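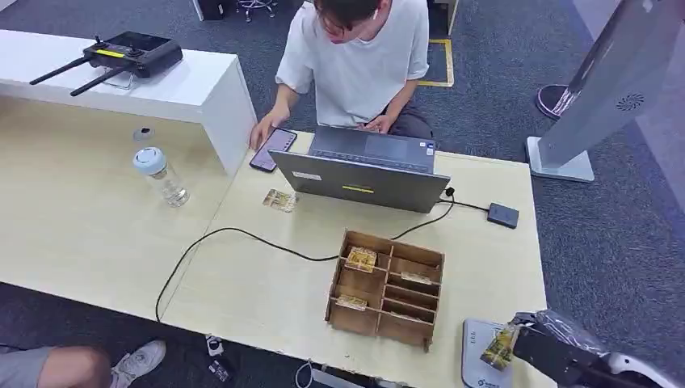

*Sorting practice at the table, with three pieces in the tray and one more in the gripper.*

Hi all,

Replying on the list so the newer members get the whole story. Toshiko's questions from last week are quoted below, and I've answered them underneath. Long one, sorry, it's been a really good couple of weeks!

> **From:** Toshiko Sasaki
> **To:** Jerau Robotics Club list
> **Subject:** Tray task, where are we?
>
> Hello everyone,
>
> I missed the last two meetings and I'm trying to catch up before I fill in the Vavanel entry form. Three things I need from the people working on the tray task:
>
> 1. How many practice runs do we have recorded? The form wants a number and I'd like it to be a true one.
> 2. Are we still changing the fingertips, or can I write down what we have now? If we change them after the form goes in we have to send an amendment.
> 3. Is the tray the final tray? Last time I was in, there was talk of cutting another one with deeper cells.
>
> Also, who has the key to the Söderlund Room cabinet? I need my calipers back.
>
> The form is due 1st November. I would love to not be writing it at midnight like we did for the line follower.
>
> Toshiko

**Runs.** We have 298 recorded. The target we set ourselves in October was 3,000, and I still think we can get there by the spring round, but please put 298 on the form. Those are only the full ones, pick to place to let go, with nobody touching the tray halfway through. There's a separate folder of runs where a piece ended up on the floor or on its side in the wrong cell. Don't delete those! I've been going through them and they are the most useful thing on the drive. You can see the same mistake coming a second before it happens, every time: the fingers close a bit early, the wrapper slides, and the piece turns as it comes up.

If you're recording, please write the starting layout in the notes column. I have 22 runs with that column blank, and I've been working out the layouts by scrubbing through video, which is a slow way to spend an evening.

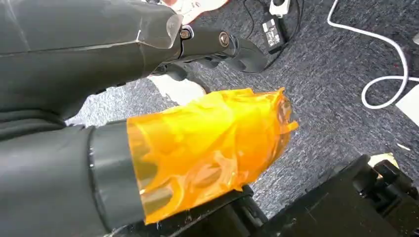 Fingertips are still open, Toshiko, so please leave that box on the form for last. The trouble is the wrappers. They're shiny and they crinkle, and the weight inside can shift when you squeeze one end. Harder grip makes it worse, softer grip drops it. The layered orange tape on the tip is the fix I'm keenest on at the moment, wrinkles and all. I know it looks rough, and the edges at the open end are ragged enough that they could catch on a wrapper, so whoever wraps the next one, please trim it with the small scissors and press the bubbles out with a fingernail before it goes on. I want to compare a neatly wrapped tip against a messy one before we decide anything. My guess is that the folds help, and I would be delighted to be wrong if it means we can write down a simple answer and move on.

On the software side, Stakitar now lets us save the grip settings with each run, so we can sort by them later. Update your copy before you record anything else. If it asks whether to keep the old layout file, say yes. I said no, and lost an afternoon.

**Tray.** Let's call it final. It's the brown wooden one with the thin partitions, and I like it a lot more than the plastic one we started with. Deeper cells would look tidier, but the fingers need room to open once they're inside, and every extra bit of wall is something to bump. I'd much rather spend the time on placing. The part I'm most excited about is the little pause over the tray before it lowers. Early on it just dove in. With the new runs mixed in it slows down first, and if it's lined up badly it shifts over before going down. The first time I saw it do that I yelled loud enough that someone came in from the hall. 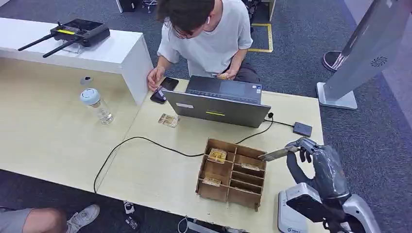 *Package on its way to the tray.*

A few smaller things while I have you:

- The yellow tape rectangle on the carpet stays where it is. If it starts peeling, lay new tape right on top of the old line.
- Cables. Please look down before you roll a chair back. The laptop cord runs over the front edge of the table and down, and I've hooked it with my foot more than once.
- Water bottles are fine on the table if the cap is on. Open cups, no.
- Put the laptop back in the same place between sessions. It's in view of the head camera, and the model does seem to care when the background moves.
- Please stop eating the test pieces. I say this with love and as a guilty party. We're on the second bag.

For anyone who hasn't tried driving the arm yet, come and have a turn! You don't need to know any code. It took me two sessions to stop fighting it, and after that it got really fun, a bit like learning to use chopsticks with somebody else's hand. People who are new to it are also useful to us, as they pick things up in ways the rest of us have stopped trying, and those runs spread the data out nicely.

Toshiko, your calipers are in the cabinet, second shelf, in the box marked "bearings" (there are no bearings in it). I have the key. Send me the form draft whenever you like and I'll fill in the fingertip part the same day we settle it.

One question back to the list: does anyone remember whether Vavanel lets us bring our own table, or do we have to use theirs? The rules page mentions a work surface but says nothing about the height, and ours is a little lower than the ones they had last year. If you were on that trip and took measurements, please reply with them.

See you at the next session.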